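Handout 3: notes to go with the Cleststead visit

Read these before the seminar. They follow the order of the afternoon, and they are less kind than the leaflet you were given at the door.

**What we were promised.** The Havell leaflet speaks of "a general helper for the home and office". The talk before the demonstration lasted 24 minutes and used the word "autonomous" freely. Write down each claim you remember, then put beside it what you saw that supports it. Some of your rows will be empty.

**The room.** One white desk, a cabinet and drawer under it, shelves along one side, a closed door at the back. Two bottles stood at the far end of the desk. It is a tidy problem, and far smaller than the one in the leaflet.
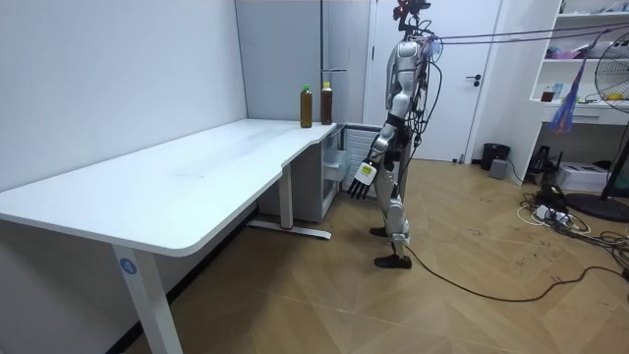
*The humanoid at the desk, Cleststead. Note the cables running from the top of the robot.*

**Cables.** A machine on a tether can still be a good machine. But you can't judge how far it would roam, or how long it would last on its own power, from a demonstration given on a lead. When I asked about running time I was given a figure for a different model. Leave that row of your table blank.

**Who was deciding?** Three possibilities, and the talk blurred them:

1. A person steers the arms and the robot copies.
2. The robot replays a movement recorded earlier.
3. The robot looks, chooses and moves by itself.

All three can look the same from where visitors stand. The Tetteh reading (section 2) suggests a simple test: move something and ask for the task again. We asked. We were told there wasn't time.

**Reaching low.** Much of the talk was about work below desk height. Reaching down is hard for a standing robot, as the arms shift its weight and its own body gets in the way of what it needs to look at.

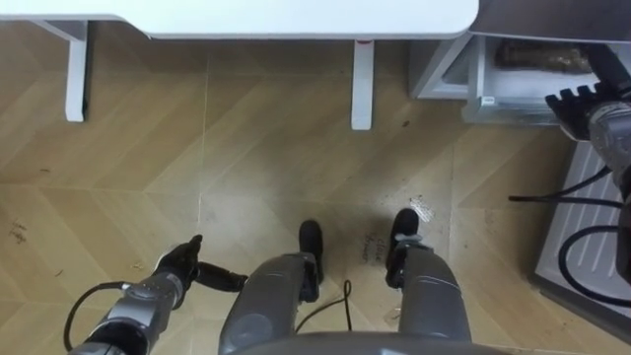 Balance matters as much as grip in this kind of work, and the leaflet has plenty on grip and one line on balance. Compare the Trutivthorpe visit in May, where the arm was bolted to a bench and the question never came up.

**The numbers.** The leaflet claims "more than 200 successful tasks". Out of how many? If it was 9 failures for every success, the figure would still be true. A rate needs both halves, and also a rule, set beforehand, for what counts as a success.

**For the seminar**

- Bring your table of claims, blanks included.
- Write 100 words on one test you would have run in that room with what was already there.
- Say what result would change your mind, in either direction.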